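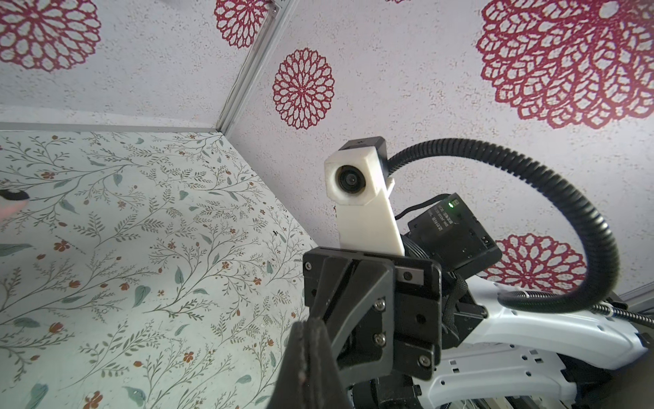 Section 4. Lining, shelf, rack and small items

Before you start
This section assumes the Stodon frame is square and all corner posts are tight (Section 3). You will need:

- the wall panels, three, speckled white
- the motif pack, crimson doily pattern, mixed sizes
- the floor mat, vine print
- the slotted shelf, dark grey
- the wire rack, black
- one bag of white cable ties, part 3451
- a hex key, side cutters, a soft cloth and a pencil

The Sodlow lining kit has the same panels and mat but comes without the shelf. If you have that kit, skip 4.3.

4.1 Fitting the wall panels

1. Wipe both faces of each panel with a dry cloth. Don't use spray cleaner, as it lifts the speckle.
2. Slide the back panel into its channel first. It goes in from above and should drop to the bottom under its own weight.
3. Fit the left panel, then the right. Each one meets the back panel at a corner post.
4. Check both corners. A gap you can get a fingernail into is fine. If it is wider, loosen the post, push the panel home and tighten again.
5. Fit the horizontal beam across the back wall and do up its end bolts finger tight.

Note: Panels bought before October were supplied with a film on one side only. Later ones have film on both. Peel everything before the motifs go on.

4.2 Placing the motifs

There is no set layout. Most people put the largest motifs on first and fill in with the smaller ones.

1. Lay the motifs out on a clean table, sorted by size.
2. Hold each one against the wall and mark its centre lightly in pencil.
3. Peel back a third of the backing sheet, press that part down, then pull off the rest as you smooth from the middle outward.
4. Where a motif would cross the beam, put it on the panel and let the beam cover part of it. Do not stick motifs to the aluminium.
5. Trim any overhang at a panel edge with a sharp blade.

Caution: Motifs can be lifted and moved once in the first hour. After that the adhesive sets and the colour may stay behind on the panel.
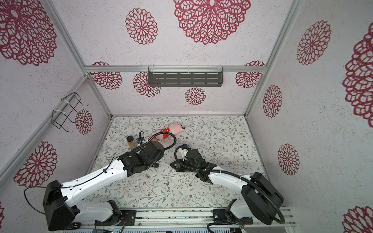 4.3 Hanging the shelf

The shelf hangs under the beam on cable ties. It is meant for light goods. Maximum load is 400 g, spread evenly.

1. Rest the shelf on a box so its top edge sits just under the beam.
2. Pass a tie through an end slot and over the beam. Close it loosely. Do the same at the other end.
3. Add the remaining ties between these two.
4. Stand back and check that the shelf is level, then pull the ties up a little at a time, working from the ends to the middle.
5. Trim the tails flush. A cut tail left proud is sharp.
6. Now tighten the end bolts on the beam.

4.4 Fastening the wire rack

The rack goes on the left corner post. It can be set straight or on an angle, whichever leaves the front clear.

1. Hold the rack against the post with the open side facing you.
2. Fix it with two ties. Pull the upper one tight first.
3. Tug the rack downward. If it slips, cut both ties off and start again with new ones. Ties do not hold well once they have been stretched.

Caution: Keep glass off the rack. The wires are spaced too far apart for small jars.

4.5 Laying the floor mat

1. Unroll the mat face down for an hour so it relaxes.
2. Turn it over, vines up, and line its long edge up with the back wall.
3. Smooth it forward with the flat of your hand.
4. Trim the front edge to meet the mounting rail. Leave the rail slots uncovered.

The mat is printed paper with a light coating. Crumbs and dust come off with a dry brush. Oil won't come out, so put anything greasy on a saucer.

4.6 Setting out small items

The booth suits a mix of pantry bits and odds and ends, the sort of thing that otherwise ends up in the second drawer. A spice jar, a soft toy, a small card box and a padlock or two will all go on the floor with room to spare.

1. Put jars toward the back, lids on and done up.
2. Place soft items beside them. A plush toy is better on its side, as it will only fall over anyway.
3. Lay packets and card boxes flat between the jars and the soft items.
4. Keep padlocks and other metal pieces in the open part of the floor, toward the front.
5. Leave at least 274 mm clear between the items at the back and the mounting rail.
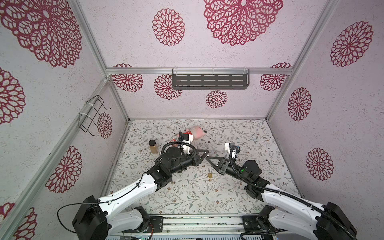 One customer wrote to us that step 4 should come first, having scuffed a new mat by dragging a padlock across it after the jars were in. The same letter asked for a felt pad to be added to the kit. We don't supply one, but any stick-on felt from a hardware shop will do, and it is a fair point about the order. If your padlocks are heavy, set them down before anything else and lift them when you want to move them.

4.7 Padlocks and keys

Padlocks can be stored open or closed. Whichever you choose, do them all the same way, or you will be hunting for the right key more often than you need to.

1. Try each key in its lock before you put it down.
2. Lay the key next to its own lock, a finger's width away.
3. If two locks look alike, put a dab of nail polish on one lock and on its key.
4. Don't leave keys in the shelf slots. They drop through. 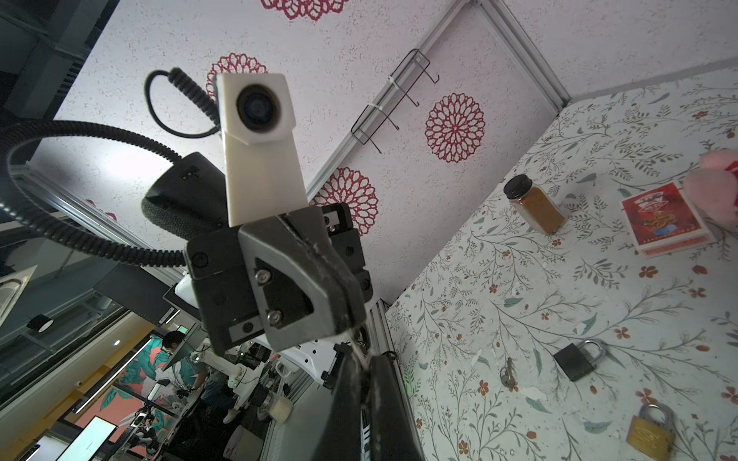

5. If a key has no lock, keep it somewhere else. Strays cause more trouble than lost ones.

A drop of graphite in the keyway once a year is enough. Oil collects dust and will mark the mat.

4.8 Checking and upkeep

Weekly: brush the mat, starting at the back wall. Check jar lids and wipe any powder from the rims.

Monthly: press along the edges of the motifs. Look over the shelf ties and replace any that have yellowed.

Yearly: take everything out, lift the mat and check the corner posts for movement.

Replacement parts

Ties, 3451, bag of 53
Floor mat, vine print, order by Stulden size code
Motif pack, crimson, mixed sizes
Wire rack, black

Spare panels are sold singly through Bugti dealers. Give the side (left, back or right) when ordering, as the channel edge differs.

Sheet revised 2022-01-26. Section 5 covers moving the booth.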